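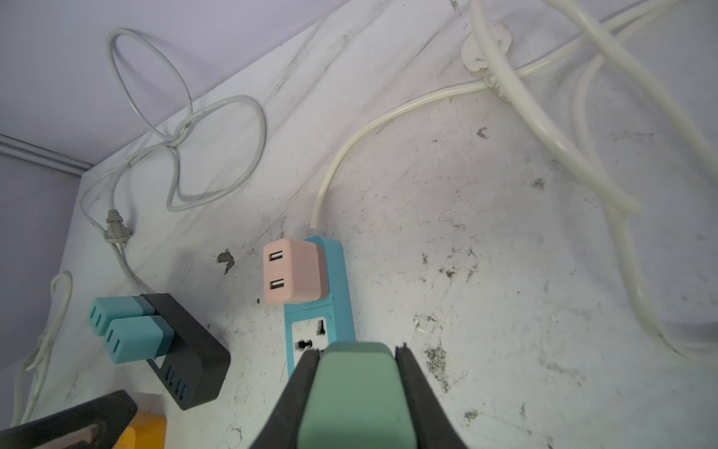 Citico를 소개합니다

안녕하세요, Citico 홈페이지까지 찾아와 주셔서 고맙습니다. 저희는 로봇과 자동화 장비를 처음 들이려는 회사, 학교, 연구실과 마주 앉아 무엇을 사야 하고 무엇은 아직 안 사도 되는지, 그리고 그 돈을 어느 해 예산에 어떻게 나누어 적어야 하는지를 같이 정리해 드리는 작은 회사입니다. 장비를 직접 만들지는 않고, 특정 제조사의 판매 수수료도 받지 않습니다. 그래서 상담 중에 "올해는 사지 마세요"라는 말씀도 꽤 편하게 드리는 편이에요. (그 말을 들으신 분들이 이듬해에 다시 연락을 주실 때가 참 반갑습니다.)

회사는 Citlali Sandoval 대표와 Torbjørn Sundqvist 이사, 두 사람이 시작했습니다. 한 사람은 공장에서 설비 구매를 오래 했고, 한 사람은 그 설비를 설치하러 다니던 엔지니어였는데, 서로 다른 자리에서 같은 견적서를 보면서 늘 비슷한 답답함을 느꼈다고 합니다. 로봇 팔 가격은 첫 장에 큼직하게 적혀 있는데 프레임, 그리퍼, 케이블, 배선 정리, 시험용 물건, 교육 시간은 뒷장에 흩어져 있거나 아예 빠져 있었거든요. 지금은 식구가 일곱 명으로 늘었고, 그동안 함께 읽은 견적서는 거의 400건이 되었습니다.

저희가 하는 일

첫 만남에서는 장비 이야기를 잘 하지 않습니다. 대신 로봇에게 맡기고 싶은 일을 아주 구체적으로 여쭤봅니다. 플러그를 꽂는 일이라면 어떤 모양의 플러그인지, 선은 얼마나 뻣뻣한지, 물건이 늘 같은 자리에 놓이는지 아니면 이리저리 흩어져 있는지요. 사람 손으로는 금방 끝나는 일이라도 그리퍼와 카메라를 고를 때가 되면 이런 답들이 금액을 크게 바꿉니다. 길고 말랑한 케이블이 끼어 있는 작업은 특히 그래서, 예산표에 시험 기간을 넉넉히 적어 두시라고 권해 드려요.

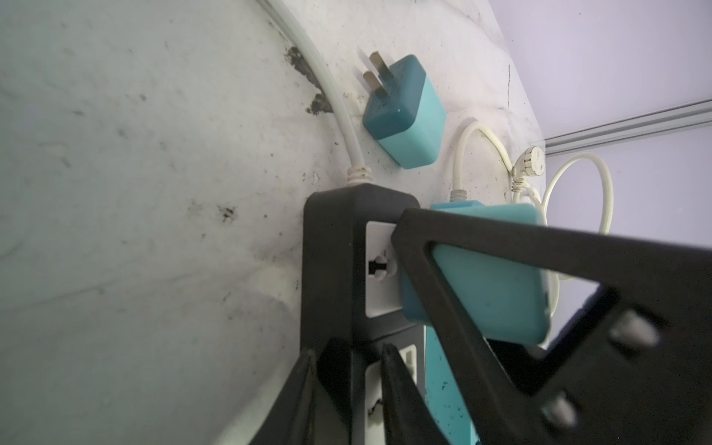 멀티탭에 꽂힌 청록색 충전기와 그 곁에 따로 놓인 플러그 어댑터

그다음에는 예산표를 만듭니다. 저희 표는 네 칸으로 나뉘어 있습니다. 본체, 본체를 붙잡아 주는 것, 매일 닳거나 더러워지는 것, 그리고 사람의 시간입니다. 처음 보시는 분들은 세 번째 칸에서 많이들 웃으세요. 멀티탭이며 어댑터며 여분의 케이블까지 적혀 있으니까요. 그래도 장비를 들이고 몇 달 지나면 결재를 가장 자주 올리게 되는 칸이 바로 여기라서, 저희는 작은 부품도 한 줄씩 꼭 적습니다. 작업대 상판을 닦고 갈아 주는 비용도 이 칸에 들어갑니다.

Kwan-ho Wei 팀장이 맡았던 Orevari의 경우를 잠깐 말씀드릴게요. 처음 잡아 둔 주변 장비 예산은 3000만 원이었는데, 항목을 하나씩 풀어 보니 이미 창고에 있는 알루미늄 프레임과 겹치는 것이 나와서 370만 원을 덜어 낼 수 있었습니다. 그 돈은 고스란히 교육비로 옮겨 적었고요. 큰 금액은 아니지만 담당자분이 무척 좋아하셨고, 저희도 두고두고 기분 좋게 이야기하는 일입니다. 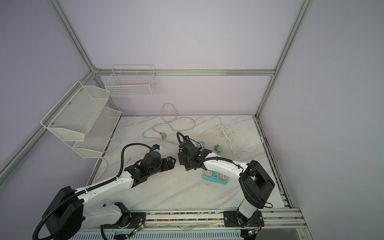
두 팔이 필요할까요, 한 팔이면 될까요

상담에서 제일 많이 받는 질문입니다. 한쪽이 물건을 잡고 다른 쪽이 꽂거나 빼야 하는 일이라면 두 팔 구성을 먼저 검토해 보시고, 고정 지그로 물건을 잡아 둘 수 있다면 한 팔로 시작하셔도 괜찮습니다. 두 팔을 놓으면 팔값만 두 배가 되는 게 아니라 전원, 제어 배선, 받침판, 그리고 두 팔이 서로 부딪히지 않게 하는 준비까지 따라오니 그 부분도 함께 계산해 드립니다.

작업 공간의 둘레도 잊지 말아 주세요. 프레임과 벽 패널, 부품을 담아 둘 바구니, 선이 지나갈 길을 도면 단계에서 정해 두면 나중에 추가 발주가 많이 줄어듭니다. 이 부분은 Pao-chu Yang 과장이 정말 꼼꼼하게 봐 드려요. 도면을 보내 주시면 빨간 글씨가 가득한 채로 돌아올 텐데, 너무 놀라지 마시기 바랍니다!

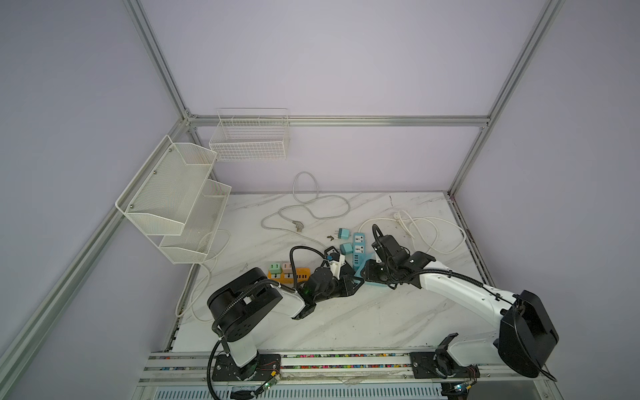 대리석 무늬 작업대 위의 두 로봇 팔, 왼쪽과 뒤쪽 레일에는 흰색 바구니

함께 일하는 방식

상담은 방문과 화상 모두 가능하고, 첫 상담에는 비용을 받지 않습니다. 이후에는 예산안 작성, 견적 비교, 설치 일정 계획 가운데 필요한 것만 골라 맡기실 수 있어요. 학교와 연구실은 다음 해 예산 신청 시기가 정해져 있는 곳이 많으니 늦어도 8월에는 연락을 주시면 저희도 한결 여유 있게 도와드릴 수 있습니다. 아직 계획이랄 것이 없고 막연한 생각만 있으셔도 좋습니다. 종이 한 장에 적은 메모로 시작한 프로젝트도 여럿 있었습니다.

문의는 홈페이지의 상담 신청란에 남겨 주세요. Chin-lung Lo 매니저가 읽고 담당자를 연결해 드립니다. 일요일에는 쉽니다.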